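Fiststead Picture-Hanging Benchmark

The Fiststead picture-hanging benchmark, usually shortened to Fiststead, is a set of simulated household tasks used for comparing robot grippers and arm controllers. In each task a robot arm picks up a framed picture, carries it through a furnished ground floor and hangs it on a wall. The benchmark was put together by Troels Holst and Agnes Kinnear at the Nakby robotics workshop, and it has become a favourite among small teams who want a hard test of gripping without having to buy anything.

Background

Holst had been comparing fingertip shapes on blocks and mugs, and had grown tired of tests in which nearly every gripper did well. A framed picture is a wonderfully awkward thing to hold. It is wide, flat and thin, its weight sits a long way from wherever the fingers are, and a small slip at the edge becomes a large swing at the far corner. It also hides things! An arm holding a picture in front of its own camera may lose sight of the wall it is meant to be heading for.

The first version had a single room and a blank panel in place of the picture. Kinnear argued for a proper printed poster, partly so that camera-based controllers would have some detail to follow and partly so that anyone watching could tell at a glance if it was crooked or upside down. The house was then given a kitchen, glass doors and a garden, all of which put varied light and reflections into the camera view.

The task

A full run has 3 stages: grasp, carry and hang. In the grasp stage the frame starts on its lower edge on the kitchen worktop, and the arm has to take hold of one side. Only side grasps are allowed. A grip on the top edge is easier to balance, but it leaves the fingers in the way when the frame comes up to the wall. 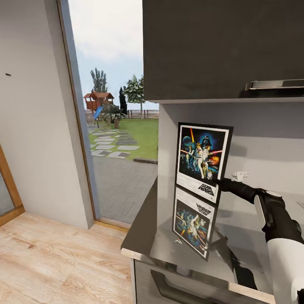

Worktop starts are harder than they sound. The surface is glossy, and early depth estimates often treated the mirrored picture as a second object lying below the first. Sille Þorgeirsson, who wrote the perception part of the reference controller, dealt with this by fitting the worktop plane first and throwing away everything that seemed to lie beneath it. Her fix is short and rather lovely, and many later entries have borrowed it.

The carry stage runs from the kitchen to the chosen wall. Controllers are free to plan any route, but touching a door frame ends the run. In the hang stage the frame must be brought level, pressed to the wall at the marked point and let go. It is then left alone for 12 seconds of simulated time before its position is read.

Scoring

Each entry is run 500 times with small changes to the frame's weight, the friction at the fingertips and the starting angle. Points are given for:

Grasp: the frame leaves the worktop and does not turn in the fingers by more than the allowed angle.

Carry: the frame reaches the wall area with no contact on the way.

Hang: the frame stays up after release. Tilt is scored separately, so a picture that is secure but squint still earns part of the marks.

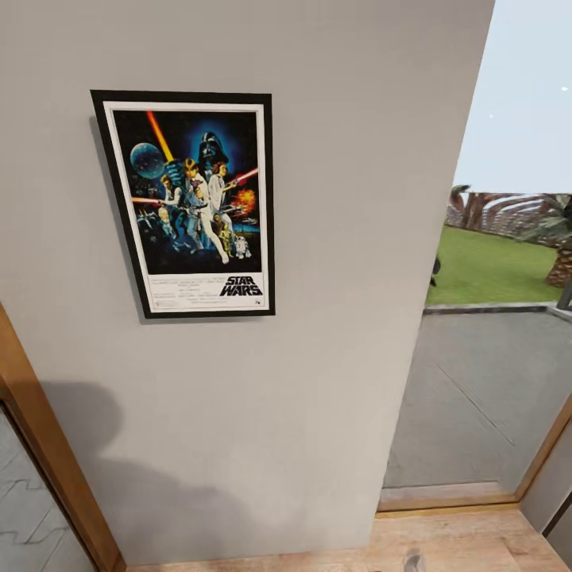 Grippers compared

The reference arm is supplied with a plain two-finger gripper, and most published results use it as the baseline. The Wotia gripper has longer, softer pads that spread the load along the side of the frame. It does very well in the grasp stage and holds steady on the carry, though the pads are slow to let go, and Holst's notes describe frames being dragged out of level at the last moment.

The Sitompul gripper takes the opposite approach, with short stiff fingers and a wrist that senses twist. When the frame begins to rotate, the wrist turns a little to meet it. Arif Rahman tuned the controller for this one over 19 trial settings, and his write-up is a pleasure to read - full of plots, dead ends and cheerful notes in the margin.

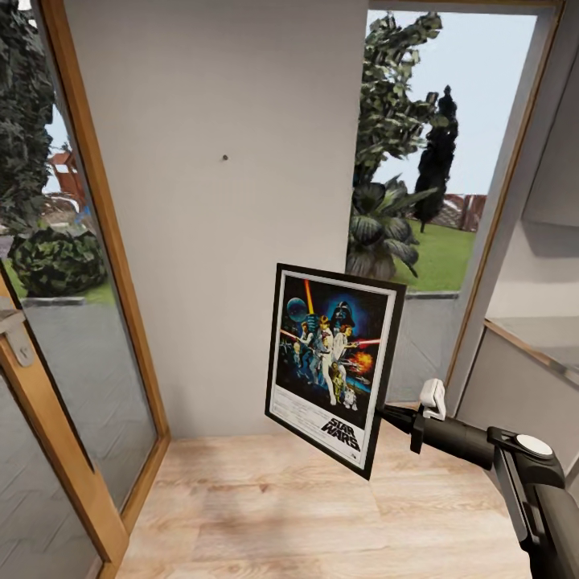 Camera placement turned out to matter nearly as much as the fingers. With a wrist camera alone, the poster can fill most of the view during the carry, and the controller has to rely on its memory of where the wall was. Adding a second viewpoint from the side helped every gripper in the comparison, with the biggest gain going to the baseline.

Criticism and later work

Cristóvão Amaral has pointed out that the simulated frame is perfectly rigid, where a cheap real one will flex and creak when pinched at the side. He has also questioned the worktop friction values, which he considers generous. Both points were accepted, and a version with a bending frame was released in July. Scores fell for all the grippers, the Wotia least of all.

Work on a two-arm version is under way at Nakby. It uses the same house and the same poster, with one arm on each side of the frame, and the early runs show the two arms pulling against each other for over half of the carry.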